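27/06/2020

Saturday, and I'm writing this fast, dinner's late already. Spent the morning on the Farklow tracker again. The pose keeps jumping on startup, then settles, then jumps one more time for luck. Changed the feature threshold from 200 down, ran it 9 times. Better. Not fixed. Eichhorn build still won't compile on the old laptop - leave it, use the other one. 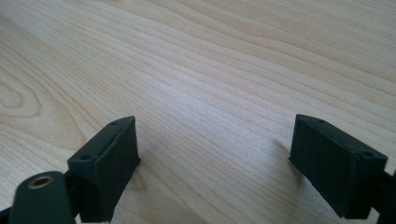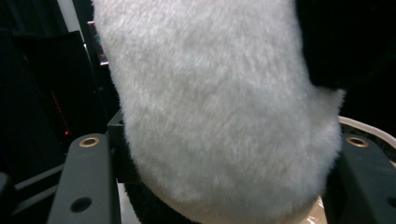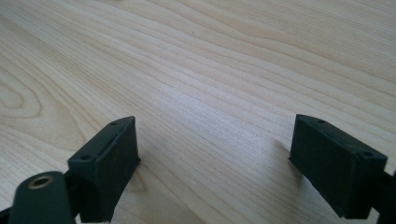
Width estimator next. I want it to give one number for the gap between the fingers and a second for how sure it is, and right now the second is junk. Soft stuff is the worst. With the fluffy white plush clamped, the fur squashes in at the fingertips and bulges everywhere else, so where's the edge supposed to be? Mask says one thing, finger positions say another. Trust the fingers, I think. Write that down somwhere proper. The brass rings might do as markers, they stand out fine against the dark fingers.

Also the Pranberg planner wants a closed/open flag and I keep sending it a float. 2 lines to change, havent done it. Comholm log viewer crashed 4 times, stopped opening it.

Monday: flag, then startup jump, then sleep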